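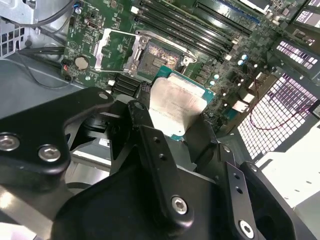
ambaye: The county says 433 people signed up for the retraining grant and 223 finished. I don't see how anyone calls that a success. Half of them left with nothing.

Posted in: Local Government > Jobs and Training

itholm_dad: You're assuming everyone who left early left with nothing. My brother-in-law quit the Droninville course in May when he got hired. He counts as a dropout in those numbers.

ambaye: Then they should report it that way. The handout from the meeting had one line for "completed" and one for "did not complete."

Adanech Alemneh: I asked for the breakdown. They told me they only track people for 3 months after they enroll, and the evening classes run longer than that. So some of the "did not complete" group were still in class.

rk_west: Same thing every time there's money for this. The grant pays tuition and nothing else. Try finishing a certificate when you work second shift and the last bus out of Itholm has already gone.

itholm_dad: Tuition was the part we couldn't cover. I'd rather they keep that and fix the bus.

rk_west: They won't do both. The transit money got moved last year.

ambaye: Does anybody know what Ilta pays people coming out of the program? They were promised as the main employer and I've only heard of 25 hires.

Adanech Alemneh: 25 is what I have too. No wage figures. It's on the agenda for 2026-08-07 and comments have to be in writing before the meeting.

ambaye: I'll send one. Still think it's a bad deal for what it costs.

11 replies · 3 shares · Report thread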